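Against the Drawer: Why a Kitchen Table Should Be Allowed to Fill Up

Advice on small kitchens nearly always treats a bare surface as the goal. I think this is wrong for any household that cooks daily. A table is the only storage that can be read in one pass, and it should be used as storage during working hours.

The usual objection is loss of area. My own counter gives me 30 inches of clear run between the sink and the stove, so I take the objection seriously. But area is lost to disorder faster than to objects. Fourteen things set in rows, with cups and bowls at the back and food and tools toward the front, leave usable gaps. The same fourteen in a heap do not.

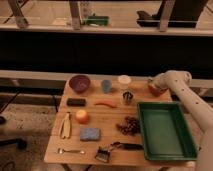 Photo: Nimri / Skorkura Home

The rule I follow is that containers go to the rear and anything picked up by hand stays forward. A bowl or a lidded cup can be reached over low items without trouble. Tongs belong at the side edge, laid lengthwise, where they take up a strip of wood that is of little use for anything else. Grapes can sit beside a tray for a while. The tray itself should be kept empty until it is needed, and a shallow one with sloped sides is easier to load than a deep one.

I put this to the readers of the Furon household newsletter in October, and 477 replied. Of these, 310 clear their table completely before cooking. Many of the same people complained of opening the same drawer several times per meal. I would suggest that the two habits are connected.

Color does more work here than labels. A purple bowl and a blue cup standing next to each other will not be confused at six in the morning, and neither needs a sticker. Matched sets look better in a catalog - Isell sells a perfectly good one in white - but a matched set has to be read by shape and position alone.

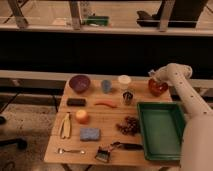 Filed under: Kitchen & Storage

The weak point of the system is the sponge. A flat blue sponge near a piece of fruit is a poor neighbor, and I would move it to the sink side every time. Cleaning items should have their own zone, however small. Where the table is too narrow to allow one, they should leave the table.

Spacing matters too. People tend to close every gap in the back row. I leave one wide stretch of bare wood between the cups and the last bowl, and it serves as a landing place for whatever is in hand.
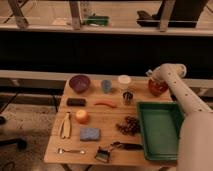

What to put away, and when

Food goes first, then tools, then containers. The cups can stay out until evening.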